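# Natural dye notes, madder again (and the iron jar)

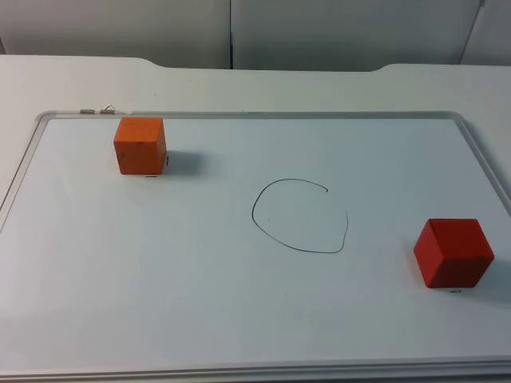
*Berell workshop, June*

Very good morning in the dye room! The madder finally gave me a real brick orange, the kind I've been chasing since spring, and I'm writing this up while my fingers are still stained so I don't round anything off from memory.

Starting point was 200 grams of wool, the springy two-ply from Dinenari, scoured last night and left in the rinse bucket. I mordanted with alum at 20 percent of the dry weight. That's higher than I normally go, and Ximeng thinks it's a waste of alum, but I wanted one batch where I could rule out a weak mordant. Cream of tartar as usual. An hour just under a simmer, then cooled in the pot with the lid on.

Madder was the ground root from the Hà sack, same weight as the wool. Soaked overnight in tap water, and I poured off the first soak into a jar and kept it. It's a murky yellow-brown and I used to throw it out — never again, because a scrap of silk dropped in there came out a lovely soft apricot. Must do a proper skein in it.

Heat is where I've been going wrong. Past batches went brown on me and I blamed the water. Today I kept the thermometer clipped in the whole time and held it at about 77 C for an hour and a half, turning the wool every so often. The color climbs so slowly at first that you want to crank the burner. I didn't! By ten the wool was a pale salmon, and an hour later it was properly orange, leaning red where it had been lying against the root. I let it sit in the bath off the heat over lunch, which deepened it a little more.

A pinch of chalk went in at the halfway point. Our water is soft and madder likes some calcium. I should have weighed it. Next time weigh it, and put it in at the start.

Rinsing took ages, bits of root everywhere. Note to whoever uses the room next: put the root in the muslin bag, tie it twice, and don't trust the drawstring one. The sink trap needs clearing and I'll do it before I leave.

**Iron**

Cut off four short lengths for the iron jar. The jar is the old nails and vinegar one, strained through a coffee filter this time.

- A quick dip, in and out: orange goes to a rusty rose. Really nice.
- One minute: dull plum, still warm.
- Five minutes: brown with a bit of purple if you hold it at the window.
- Twenty, forgotten on the bench while I was on the phone: nearly black, and the wool feels harsh. Don't do this.

The quick dip is my favorite and I'd happily knit a whole hat out of it. Ximeng Qiu came by around then and picked the one-minute plum without a second's thought, so there we are. She also suggested an iron dip before the madder instead of after, on a separate skein, and I'm curious enough that there's one soaking already.

**The second bath**

Plenty of color left in the pot, so I put in an unmordanted skein and an alum one side by side. The alum skein took a peachy tone in forty minutes. The plain one came out beige, which I expected, but it's a good beige and could sit next to the orange in a stripe. Third bath tomorrow if it doesn't smell too strange by then.

**To do**

- Light test: card strips in the south window, half under foil. Label them on the BACK this time, pencil only.
- Wash test with the plain soap and with the Irnport wool wash, one length each.
- Copy the swatch into the big book. It goes in as 917, next to the old brown madder, so the difference shows.
- Order more alum. The tub is down to a scrape.
- Ask at Hà if the next sack is from the same harvest. This one is so much better than the last that I'd like to buy two.

Skeins are on the line by the back door, out of the sun. Please leave them there until they're fully dry, the thick one especially.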